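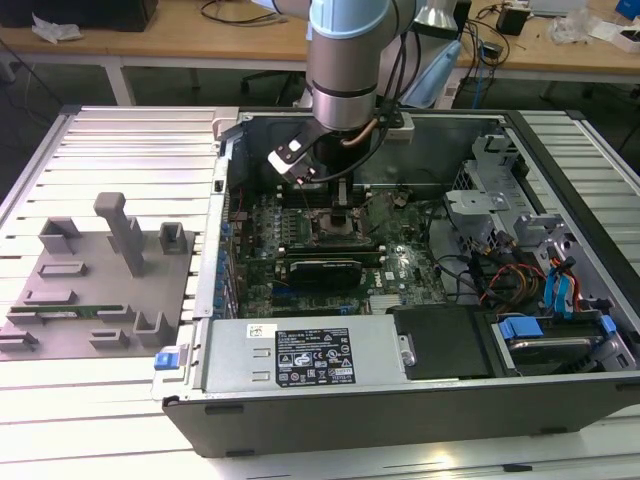
Mervin Cloutier wonders if the arm is even the part you should be pricing first, and having read the thread I came from (the one on stripping old office towers) I can see his point. So I am asking it properly, with the details.

We are a small refurbishing workshop. Desktops come in from schools and offices, mostly Dell towers, and we test the memory, swap what needs swapping and send them out again. Memory is the job I would like to hand over to a robot, as it is the same few movements all day. We have 1000 towers due between now and March and I have been told I can put together a plan for one bench.

What I have so far is a quote from Grewal for a used arm with its controller, and a separate quote from Lukallow for a gripper. Neither includes a table, fixtures or fitting. The arm would take modules out of the case and put them in a holder beside it, and later the other way round. The tower would lie on its side with the panel off.

What should be on the list that isn't in those two quotes? And do I buy a proper metal table or bolt the thing to the bench we already have?
– Bradley_refurb

Posted by Villey

Buy the table. We bolted ours to an old workbench for the first 2 months and spent most of that time teaching the same positions again, as the bench moved whenever anyone leaned on it. A slotted aluminium top lets you clamp the case stops and the fixture plate where you want them and move them later when the next model of tower turns up.

On the list, I would put these down as separate lines, so that they can't be quietly dropped:

- Table or base plate, plus clamps and stops for the case
- Fixture plate for the modules. Print it yourself if you have a printer. Allow for several versions, as the first one will be wrong.
- Spare gripper fingers. They wear and they get bent on drive cages. Ours were 22 a pair and I wish I had ordered more at the start.
- Cable management along the arm. Leave slack for the wrist turning.
- Emergency stop and whatever guarding your risk assessment asks for
- Your own hours. This was our biggest cost and it wasn't in the budget at all.

Before you sign for the arm, check the reach with a real case on a real table. Reaching the memory from above is a different thing from reaching a point on an open table. Power leads and drive cages get in the way, and the gripper body needs room as well as the fingers.

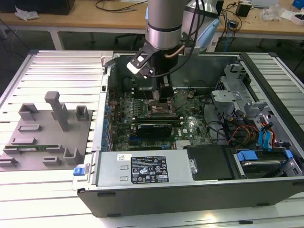 Open Dell tower on a slatted table, printed fixture plate alongside, gripper over the board.

Take the outside measurements of the gripper from the drawing and not from the sales sheet. If Lukallow won't send a drawing, ask someone else for a quote.

Also ask Grewal what the controller licence covers. With used arms it sometimes stays with the first owner, and a new one can eat whatever you saved by going second-hand. Get the answer in writing, along with the hours on the arm and the date of its last service.

Posted by toolcrib

dont bother for 1000 units. a person with a screwdriver does this in no time. put the money into a better test bench

Posted by Mervin Cloutier

I'll stand by what I said in the other thread, but toolcrib is being a bit harsh. Whether it pays depends on what happens after March. If the towers keep coming, it may. If this is a single batch, rent an arm or do it by hand.

My point about pricing was this. The side clips on memory slots are the awkward part, and different boards have different clips. Some have a latch at both ends and some only at one. Opening them with a gripper made for picking things up is slow, and putting a module back in needs a firm, even push. So work out how the clips get opened and how the push gets done, then choose the gripper, then choose the arm that can carry it and press hard enough. Bradley has it the other way round, with the arm quoted first.

I would set aside 400 for a trial. Get a couple of scrap boards, a printed holder and a loan gripper if Lukallow will lend one. Work the gripper by hand on the slots before you buy anything. If you can't open the clips with it in your own hand, the robot won't manage either.

One more for Villey's list – a tray or rack for finished cases. We forgot that and had towers piled on the floor behind the chair.

Last updated: March

Contact us | © Bench & Workshop Help | Back to top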